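Histari kitchen walk-through, my notes
Checked 13 March 2020, before the lunch crowd
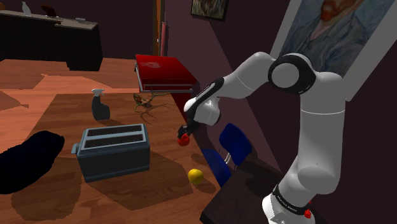 Titilayo asked whether the walk-in log still has to be on paper, and yes, it does until September, so please keep the clipboard where it is!

Fridge and walk-in
Walk-in at temp: OK. Door seal: needs work. I could slide a menu card through the bottom corner (the same corner I grumbled about last time). Raw chicken on the lowest shelf: OK, and thank you, whoever moved it.

Hand sinks
Soap and towels: OK at 2 sinks. The one by the dish pit had a stockpot sitting in it — hand sinks are for hands, folks. Hot water took forever but it got there.

Sanitizer
Bucket by the prep line: tested at 200 ppm, OK. Test strips: nearly out. Baoshan is ordering more.

Fire stuff
Extinguisher tag: OK. Hood filters: greasy, and I mean drippy greasy. Wendt is supposed to clean them and I'd like to see the last invoice. Back exit: blocked by flour sacks, moved while I stood there.

Floors and storage
Everything 6 inches up: mostly. Found 7 onion bags right on the floor in dry storage. Mop hung up to dry: OK.

Date labels
Five tubs with no label, all sauces. I tossed the pink one. Ida, if that was your good aioli, I'm sorry, but label it!

Recheck on door seal and filters: Zodwa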